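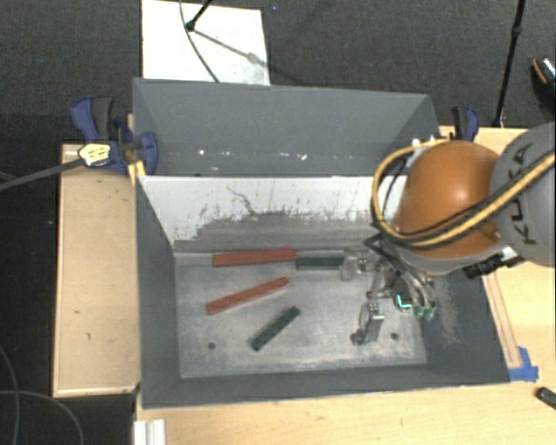

How often should a painted block bin be cleaned when it is in regular use?

Wipe the floor and walls with a dry cloth once a week, and wash the bin with mild soap before it goes into storage.

Posted by Agnes Strömberg, 25 August 2020
Workshop Furniture and Storage – Bins and Trays

A_Stromberg
The question at the top reached this board from the Castden site, and the answer is the one given in our current care sheet. I am opening a thread so that members may comment before the sheet is reissued. The bin concerned is the gray-painted model with sloped walls, used on a light wooden table and held down with bar clamps. The one shown has dust on the floor and gray smudging on the back panel. There is also a thin dark line across that panel near the center, on which I would welcome opinions.

fikotska_stores
We keep 554 wooden blocks at Fikotska and issue them with bins of a similar shape. Weekly wiping is adequate for the floor. It is not adequate for the back wall, which in our experience collects scuffs from the blocks being pushed up against it. We wipe the back wall at the end of every shift.

H.Mercer
I must disagree with the previous member. Paint on these bins is thin, and frequent wiping wears it away at the corners where the slopes meet the floor. At Soltani we stopped daily wiping two years ago and the finish has lasted noticeably longer. Some dust on the floor does no harm to the blocks.

fikotska_stores
With respect, that depends on the cloth. A coarse shop rag will take paint off anything. We use old cotton sheeting, cut into squares and laundered without softener.

benchline
On the dark line: I would not call it a crack from a photograph. It may be a scratch, or a seam showing through the paint. Run a fingernail across it. If the nail catches, take the bin out of use and look at the reverse side of the panel. If it does not, touch up the paint and make a note in the equipment record.

H.Mercer
Agreed as to the fingernail. I would not touch up the paint until the panel has been washed. Paint laid over dust will lift within the month.

wetitz_training
May I raise the matter of the two small dark holes toward the near side of the floor? Our bins have similar holes and the staff are divided as to whether they should be filled. Small offcuts go through ours and end up underneath.

benchline
Please do not fill them until you know what they are for. On ours they take the screws that hold the floor to the base board. If yours serve no purpose, a dab of wood filler, sanded level, is sufficient.

A_Stromberg
I have no drawing for this bin and cannot confirm the purpose of the holes. The sheet will say that holes are to be left open unless the site has checked them.

quiet_ledger
A point on cost. Our last quotation for a full set of replacement bins came to 1,480 dollars. We chose repainting, which took one person an afternoon. Members should consider that before discarding a bin for appearance alone.

wetitz_training
Does anyone have a rule for clamps? The picture has a blue bar clamp on the left wall and another at the top right corner. We have always used four.

fikotska_stores
Two are enough on a level table, provided that they are set well apart. Four clamps leave four dents in a painted edge.

H.Mercer
I would still fit a pad under each jaw – a scrap of felt will do. The sheet should also state that clamps are checked by hand at the start of each day.

A_Stromberg
The pad and the daily check will both be added. On wiping, the members from Fikotska and Soltani have not reached agreement, and I will leave the weekly interval as it stands, with cotton cloth specified. Section 5 of the sheet, on storage, is unchanged. Blocks are to be taken out and boxed by color before any bin is washed.

quiet_ledger
Boxing by color is excessive for a bin holding four blocks, two red-brown and two green. One box would serve.

A_Stromberg
Noted. The wording will be changed to "boxed together or by color, as the site prefers."

Last updated by A_Stromberg, August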